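双臂装配里的“最后一圈”：二月这批实验的记录

上个月把论文初稿交出去之后，一直想把这部分工作用自己的话写一遍。论文里受篇幅限制，很多选择只写了结果，没写当时是怎么想的。博客没有页数要求，就写得散一点。

先说问题。我们组做的是双臂协同操作，具体到这个项目，是两只机械臂共同抓住一根长杆件，把它送进框架上的接口，然后拧紧或者卡住。项目内部代号叫 Tivness，论文里没有用这个名字，我这里就继续这么叫。做过双臂的人都知道，两只手抓同一个刚性物体的时候，物体、两只手和基座形成一个闭链。运动学上多出来的约束不会自己消失，它会变成内力，压在夹爪上、腕部上，或者压在杆件上。杆子越长，末端一点点姿态误差带来的内力就越明显。

传统做法是主从式：一只臂负责位置，另一只臂做顺应。这个方法简单可靠，教科书上也讲得很清楚。麻烦在于装配阶段。杆件一接触到框架，外力和内力在腕部传感器上混在一起，从臂分不清自己感觉到的力是框架顶回来的，还是主臂推过来的。它会把两种力一起顺掉，结果是杆件对不准，或者对准了又滑开。我们早期的失败大部分是这么来的。

Branislav Čierny 去年提过一个思路：不要固定谁主谁从，让角色随着接触状态变。他当时在讨论班上只画了一张图，两只臂各有一个权重，权重之和为一，接触越靠近哪一端，哪一端就越“软”。我觉得这个想法值得做，后来 Tivness 的控制器基本就是沿着这张图展开的。

具体的做法分三层。

最底层是两只臂各自的阻抗控制，刚度矩阵在物体坐标系里定义，而不是在各自的末端坐标系里定义。这一点花了我们不少时间。在末端坐标系里定义，抓取角度稍微变一下，参数就得重调；换到物体坐标系以后，换一根杆子只需要更新长度和质心，剩下的都不用动。

中间一层把两个腕部测到的力拆成外力和内力。拆法并不新，就是用抓取矩阵的伪逆，内力部分落在零空间里。需要注意的是伪逆的加权方式。如果直接用不加权的伪逆，力和力矩的量纲混在一起，拆出来的内力会有一个虚假的分量，杆子越长越严重。我们按杆长做了归一化，问题小了很多，没有完全消失。

最上面一层是学出来的，一个不大的网络，输入是最近一小段时间的外力、内力和相对位姿，输出是两只臂的权重。训练数据来自人遥操作的示教。我们一共录了 1145 条示教，Henrik Mühlbauer 录了其中大半。他的动作比我稳，后来我们做过一次对比，只用他的数据训练，策略确实更平滑，但碰到偏得比较大的初始位置就不知道怎么救。把我那些磕磕绊绊的数据加回去以后，恢复能力明显好了。这件事在模仿学习里不算新发现，自己碰上一次印象还是比较深。

权重网络的输出没有直接送给控制器，中间加了一个低通滤波和一个变化率限制。最开始没有加，权重在接触瞬间会来回跳，两只臂交替变软变硬，杆子就跟着抖。审稿人多半会问，加了滤波是不是就等于把学到的东西抹掉了一部分。我们做了消融，滤波时间常数在一个比较宽的范围内对成功率影响很小，太长了才会掉。数字都在附录里。
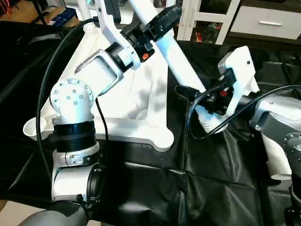 评测的设置是这样的：同一个框架，同一种杆件，杆件初始姿态随机扰动，每种方法跑 400 次。对比的基线有两个，一个是固定主从，一个是固定对半权重。另外还有一个我们自己内部叫 Hulus 的版本，就是把学习的那一层换成手写规则，根据外力作用点的估计位置线性分配权重。做这个版本的目的是想知道，收益到底来自“权重会变”，还是来自“权重是学出来的”。

结果里最让我意外的就是 Hulus。它比两个固定权重的基线都好，和学习版本的差距比我预想的小。在初始误差小的那一半试验里，两者基本分不出来；差距几乎全部出现在初始误差大的那一半。也就是说，如果装配工位的定位做得好，手写规则就够用了，没有必要为此去录一千多条示教。我坚持把这一点写进了论文的讨论部分。Henrik 一开始觉得这样写会削弱贡献，我们争了两天，最后还是保留了，措辞上缓和了一些。

失败案例我逐条看过一遍录像和力曲线，大致可以归成几类。

第一类是夹爪里的滑移。我们的模型假定抓取是刚性的，杆件在手指之间不动。圆杆在夹爪里其实很容易绕自身轴线转一点，轴向也会窜。绕轴转对插入影响不大，轴向窜就麻烦，物体坐标系的原点会跟着漂，外力作用点的估计也会跟着错。这是目前最主要的失败来源。

第二类是螺纹。带螺纹的一端需要边推边转，两只臂的转动必须同步，而腕关节行程有限，转到头以后要松手、回退、重新抓。重抓的那一刻只剩一只臂持有杆件，闭链断开，控制器要切到另一个模式。切换本身没有问题，重新抓上之后的头一小段时间内力会突然冒出来，因为两只手对杆件位姿的认识不一致。现在的处理方法是重抓后先让内力方向上的刚度降到很低，等内力回落再慢慢恢复。标题里说的“最后一圈”就是指这个：前面几圈螺纹间隙大，怎么转都能进去，最后一圈阻力上来，内力和拧紧的力矩叠在一起，最容易误判成已经到位。

第三类是线缆。腕部传感器和夹爪的线都走在臂外面，手腕转得多的时候线缆会被拉紧，给传感器加上一个随姿态变化的偏置。我们做过一次偏置标定，让两只臂空载走 10 个姿态，拟合一个低阶模型扣掉。能扣掉大部分。线缆有迟滞，从左边转过来和从右边转过来不一样，这一部分扣不干净。以后如果有机会换走线方式，我希望先做这件事，再谈别的改进。

还有一类我不太确定应该怎么归。有 7 次试验，力曲线看上去完全正常，控制器也报告到位，检查时杆件却没有真正进到底。我怀疑是接口内部的台阶造成的假接触，目前没有证据。论文里按失败计。

关于仿真也说两句。项目开始的时候我们花了很多精力在仿真里训练权重网络，用的是我自己写的一个小工具 Kanura，主要是把接触参数随机化。仿真里效果很好，搬到实物上掉得厉害。原因后来查清楚了一部分：仿真里的框架是固定死的，实物的框架受力以后会有轻微的变形和位移，这个柔度反而帮了忙，很多在仿真里会卡死的情况在实物上自己就滑进去了；仿真训练出来的策略却学会了非常小心，接触以后动作很小，迟迟不往里推。后来我们把框架的柔度也放进随机化里，差距缩小了，不过那时候示教数据已经够用，最终版本里没有用仿真数据。Kanura 现在只拿来做回归测试，改了控制器代码以后先在里面跑一遍，确认没有明显的错误再上实物。

有人来信问过，为什么不直接端到端，从图像到关节指令。我的看法是，闭链内力这件事在图像里几乎看不到。杆子受了很大的力，外观上没有变化，等到能看出弯曲的时候已经晚了。所以力的通道必须在，而且频率要高。图像可以用来做粗定位，我们现在也是这么用的，接触之前靠相机，接触之后基本靠力。两者之间的切换目前是一个手写的阈值，比较粗糙，下一步可能会改成连续的融合。

计算上没有什么特别的要求。权重网络很小，放在控制器那台机器的 CPU 上就能跑，和阻抗控制在同一个进程里，省掉了通信延迟。早期版本把网络放在另一台机器上，走网络通信，偶尔会有一拍迟到，表现出来就是杆子轻轻顿一下。当时以为是滤波参数的问题，调了很久，最后看时间戳才发现。建议做类似系统的人一开始就把每条消息的时间戳记下来，磁盘空间很便宜。

后面的计划有两件。一是把夹爪内的滑移放进状态估计，初步打算用内力的变化来反推轴向位移，不加新的传感器。Lawal 那个项目里做过类似的估计，对象是薄板，不知道换成圆杆以后可观测性够不够，我需要先在纸上推一遍。二是换几种不同长度的杆件，看权重网络能不能直接迁移。按照物体坐标系的定义，理论上应该可以，长杆的柔性会不会破坏刚体假设，要做了才知道。

代码目前还在整理，控制器部分和抓取矩阵那部分会先放出来，示教数据要等论文的结果。数据格式改过两次，早期录的那一批缺少夹爪开度这一项，我正在写转换脚本。如果有人等着用，可以先写信给我，我把已经转好的部分发过去。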